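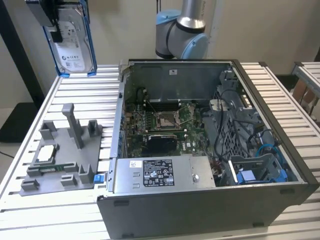

Guarding and ESD rules for a PC teardown cell with a collaborative arm?

Posted by Hipólito Quezada, 26 June 2018

We are setting up a cell at Bivside where a cobot takes drives and memory out of retired desktop towers. The parts go into a fixture tray and a person collects them. My manager says a collaborative arm needs no guarding under the standard. Our safety contact wants a fence. Who is right? Also, do we need ESD control if most of the drives get wiped and resold? We have 39 towers a shift planned from July.

Mechthild Ortner

Neither, until you have a risk assessment. ISO 10218-2 and ISO/TS 15066 apply to the application, meaning arm, gripper, part and fixture together. The arm being sold as collaborative doesn't settle it. An open case has sheet metal edges, and a drive in a gripper is a hard object with corners. If a hand can get between the drive and the chassis, that is a clamping point and you have to measure it.

What we ended up with at Pratine was a scanner with a protective stop, and reduced speed whenever the lid side was open to the operator. No fence. Write down what the gripper does on power loss too. Ours has to keep holding the part.

Before a tower goes on the table: unplug it, hold the power button to drain it, and leave the power supply closed. Put that in the work instruction.

For ESD, if anything is resold, treat it all as sensitive. Ground the table and the fixture, use dissipative finger pads, and check the resistance to ground on a schedule. Printed fixtures are usually plain plastic and hold a charge, so look at yours.

akande_tech

we just run it slow and everyone wears a wrist strap, around 40 towers a day and no problems so far. get the drive serials logged before wiping though, the auditor asked us for that first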